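Unit 6: Budgeting for a two-arm handling cell
Course notes, Umut Erdem

6.1 What goes in the request

A request for a handling cell is split into capital, consumables and labour. Most first drafts list only the arms. The reviewer will then ask for mounts, fingers, sensors and cables, and the form comes back.

Enter each arm and each gripper on its own line. Brackets and other mounting parts go under "fixtures", even when made in-house. Workshop time is charged at 40 per hour.

6.2 Worked figures (Birkum cell, cloth handling)

Gripper, each: 2090
Fixtures and cabling, per arm: 500
Spare fingers, first year: up to 500

The arms were quoted separately by Triltau and are left out. Fixtures and cabling for two arms therefore come to 1000, and two grippers to 4180. Enter the upper limit for spares - an underspend is easier to report than an overspend.

6.3 Test objects

Garments and containers are consumables. Buy them before the July order closes and keep one set unused for comparison.

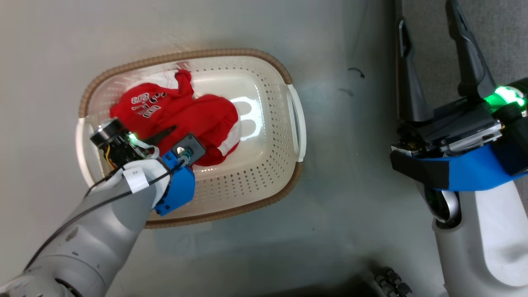

Fig. 6.1. Two-arm cell with laundry basket and red garment. Blue brackets at both grippers; sensor cable run along the left arm.

Cables routed outside the arm are a wear item. Budget one spare per arm.

Exercise sheet due 18th August. Use the Dotik template.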